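## Chapter 7: Soft Things, Hard Fingers

By now your club arm can lift a block. Good. Blocks are easy: flat sides, same shape every time. This chapter is the awkward stuff. Cloth, sponge, plush toys. Anything that squashes.

Starting point is the Rivumley club's project from the Pladanville schools round. Two fingers, one soft toy, 9 tries per team. Most teams lost marks on the grip, not the driving. Too wide and the toy slides. Too tight and the motor stalls, which on the Tindia board means a restart and a lot of sighing. 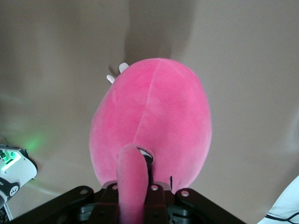

So, before any code, choose where to hold. Thin parts first. A big round body gives the fingers nothing to close on, but a tail or a leg will do nicely. Write the spot in your logbook, with a sketch. Rough is fine.

You will need:

- your arm, with the Ra gripper from Chapter 5
- one soft toy, washed
- a plain cloth to work agianst
- logbook, pencil

Set the close speed to 1000 and leave it there untill section 7.2. Don't touch the force limit yet. Teams who skipped ahead in February had to redo the lot.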